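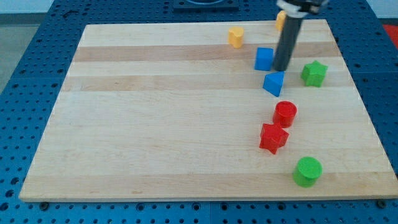 Small Business Team, Lumthorpe Office

About us

Hello. We do marketing for small firms. Mostly social media, some email, some of the dull bits in between like sorting out your opening hours on the maps listing. If you run a shop, a garage, a dog groomer, a two-chair salon, a bakery, we're the lot you want. If you run an airline, probably not us.

This page was meant to be rewritten in August. Being rewritten now, in between calls, so bear with.

Who we are

Jaiswal Bastberg is the full name on the door and on the invoices. Everyone calls us Jaiswal. The Small Business Team is the bit of it that sits in Lumthorpe, up the stairs over the old building society. The other office is in Nikholm and does the larger accounts, plus all the paid search. We share a phone system with them, which is why you sometimes get a Nikholm voice when you ring us. Just ask to be put through.

Graciela Sosa runs the team. She started on the front desk, moved on to writing posts for a carpet shop that nobody else had time for, and has been in charge of this side of things ever since the carpet shop got busy. She still writes some of the posts herself. She also does first meetings, so if you book one it'll be her you see.

The rest of us: writers, a designer, someone on the numbers, someone on replies and messages. We look after 25 clients between us. That's the ceiling. We went over it once and the work got sloppy, people waited days for a reply, we lost a good florist over it. So there's a waiting list now. It moves fairly quick in spring and hardly at all before Christmas.

What we do

Setting up. You'd be suprised how many businesses have three old pages, one with the wrong phone number, one that was started by a nephew and nobody has the password. We find them, claim them, merge what can be merged, close the rest. It takes a while. The platforms are slow at answering and there's no number to ring. We chase so you don't have to.

Posting. A plan each month, sent to you in advance, you say yes or no or change the wording. If we hear nothing by the date on the email we post it as it stands. Please do read them. One client was on holiday and we advertised an offer that had ended, not a nice Monday for anybody.

Replies. Comments, messages, reviews. Ordinary questions we answer. Prices, complaints, anything medical or legal or a bit heated, we pass to you the same day and tell the customer you'll be in touch. We don't argue with people online on your behalf. Have been asked. No.

Newsletters. Short ones. Once a month is plenty for most places. We'll write it, build it, send it, and clear out the dead addresses.

Adverts. Small budgets are fine. We would rather spend a little and look at what it did than put the whole year's money on one week. The ad spend goes straight from your card to the platform, it never passes through us, and you can see every penny of it in your own account.

Reports. One page. What went up, what people clicked, what we'd drop. If it was a bad month the page says so at the top.

What we don't do

Buy followers. Comes up in nearly every first meeting so it gets its own heading. We don't buy them, we don't know a man who sells them, and if you've already got a few thousand from somewhere we will suggest clearing them out before we start. They don't visit your shop. They make the real figures impossible to read. A page with four hundred people who live near you will do more for a café than any amount of accounts with no face and a string of numbers for a name.

Same goes for likes, and for reviews. Your own customers, asked politely, is the only way we'll do reviews. We have a little card you can leave by the till, ask for some.

Also we don't build websites any more. Used to. We can tell you who to ask, and we'll talk to whoever builds it about the forms and the links so that it all joins up. Printing, same answer. Leaflets we'll design but you take the file to a printer.

No competitions where people have to tag half of their family. No pretending to be you in private messages, we sign with our own first names and say we're from the team. And we don't take on two businesses of the same sort in the same town. First one in gets it. So if there's already a barber on the books in Lumthorpe we will have to turn the next barber down, sorry, however nice he is.

How it started

Jaiswal was one business and Bastberg was another. Jaiswal wrote adverts for the local paper, back when there was a local paper with adverts in it. Bastberg did mailing lists, proper ones, labels and envelopes and sacks down to the post office. They had rooms on the same corridor and kept getting sent each other's clients. After a bit it seemed daft to have two kettles and they merged.

The social media side came later, and sort of by accident. A client asked whether we could "put something on the internet about the sale" and somebody did, over lunch, and people turned up for the sale. There was no plan. For a good while it was thrown in free with the mailings, then it took more time than the mailings did, and then the mailings stopped. The franking machine is still in the cupboard if anyone wants it.

Nikholm opened when the bigger accounts got too much for one floor. The Small Business Team was set up as a separate thing at the same time, with its own diary and its own prices, so the little jobs wouldn't keep getting shoved to the back. That was Graciela's condition for staying on and it was a good one.

How we work with you

First meeting is free, an hour, at ours or at your place. Your place is better if you can manage it. We get more from ten minutes stood behind your counter than from any form. Bring the passwords you've got. Bring the ones you think you've got.

After that we go away and write two pages on what we'd do. You keep those whether you sign up or not. Some people take them and do it all themselves and that's fine, a couple have done very well out of it.

If you do sign up it's two months to begin with. Then month to month. Two weeks' notice either way, by email, no exit fee. We tried yearly contracts and all it did was make people cross in month seven.

Everything belongs to you. The pages, the pictures, the mailing list, the ad account. We're added as a helper and you can take us off again in about four clicks. If an agency ever tells you the page has to be in their name, go home and have a think.

You'll have one main contact. They'll have a phone number that rings on a desk. They do go on holiday, and when they do you get told who's covering.

Prices

Not on the page, we know, it's annoying. It depends on how many places you want to be and how many replies come in. A wool shop with one page and a newsletter pays a lot less than a takeaway that gets messages until midnight. Ask and you'll get a figure in writing with the VAT shown. Charities and clubs get a lower rate, same work.

We'd also say, if money is tight this year, do the free things first. Get your hours right. Put your phone number where people can see it. Answer your messages. Put up a photo of something you've made or sold this week, doesn't matter if it's a bit wonky. Do that till summer and then ring us.

Saturday drop-in

We open the downstairs room on a Saturday morning for anyone who wants help with their own page. Not just clients. Bring your phone and whatever's bothering you. Usual things are lost logins, a page that's vanished, an advert that got refused and it won't say why, how to get rid of a review from someone who has never been in. (Mostly you can't. We'll help you write a reply to it.)

No booking. It gets full towards the end so earlier is better. There's tea. Parking is behind the library, the spaces right outside belong to the dentist and he does mind.

Working here

Nothing going at the moment on this team. Nikholm is sometimes looking, try them. When we do take someone on we put it up on this page and on our own feeds, and the pay is in the advert. We look at writing first. Send something you've written for an actual reader, a menu, a club notice, an instruction leaflet, it all counts. We don't do unpaid trial days.

School placements, yes, one at a time, and only when there's someone free to sit with them properly. Teachers please email rather than ring.

Getting hold of us

The contact form goes to everyone on the team so somebody will pick it up. Phones are on from nine, off at five, and patchy over lunch. If it's urgent and you're a client, your contact's mobile is at the bottom of your report. Urgent means the page has been hacked or something's gone up that shouldn't have. Please don't message us through our social pages about your account, we can't check who you are on there and it'll only hold things up.

The door is the green one beside the old building society. The buzzer says Jaiswal, the Bastberg bit fell off. Push hard, it sticks. Up the stairs, first left. If you can't do stairs say so when you book and we'll use the downstairs room insted, no bother at all.

Client list and a few bits of recent work to be added here once everyone has said yes to being on it. Still waiting on the garden centre.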